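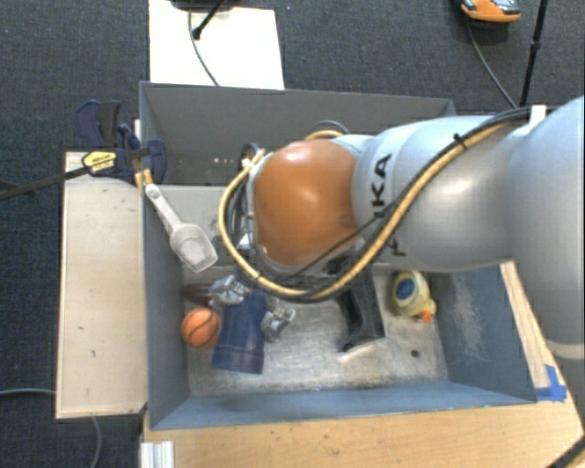 The practice bin at our Sunday club, duck and all.

Fludell Clutter Kit, reviewed by a club that picks things up for fun

Rating: 4 out of 5

Our student robotics club has spent the spring trying to get an arm to take objects out of a bin, a skill most of us had mastered by our first birthday. Up to March we practiced on wooden blocks. Blocks are a fine way to feel good about your code. Then our advisor, Annelore Mühlbauer, entered us in the Nemstead student picking contest, where the bin is full of household junk, and suddenly we needed junk.

You can get junk for free, of course. We bought the Fludell kit anyway, 19 pieces for 2 installments of a price I've been asked not to mention in front of the math club.

What you get is toys, kitchen things and odds and ends, chosen by somebody with a grudge against grippers. The small basketball is the friendly one. Any freshman can write a grasp for a ball, and all of ours have, and each of them would like you to look at it. The navy cup is fine standing up and becomes a different assignment once it's on its side. The duck has a beak that two fingers will happily close on and then regret.

The scoop is the real villain. It's see-through at the business end and has a long handle, so it leans on the bin wall and our vision code treats it as a rumor. We logged 900 attempts over the season and 200 of them were the scoop. I have the spreadsheet. I don't open it much.
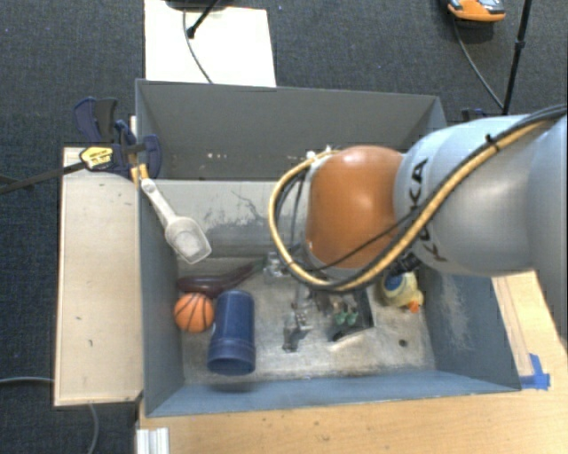 Cup down, scoop still leaning. Station two on the practice sheet.

Complaints. The booklet suggests "fun layouts" and gives four, all of which look like somebody sneezed. The stickers for labeling the pieces came off in a week. There's no storage box, so ours live in a Cinlow shoe bag that smells like its previous job.

We also tried the cheaper Bhutto set, which is mostly cubes with personalities painted on them. Good for a first month, and the younger kids liked the faces. It won't get you ready for a contest bin.

If you do buy the Fludell one, clamp your bin down before you start. Use bar clamps, and more than one. Ours went on after a meeting I'd describe as lively.

I'm taking off a star for the stickers and the shoe bag. Annelore wants it on record that she would give it five. She has never had to debug the scoop.

Posted Sunday, June 11, 2023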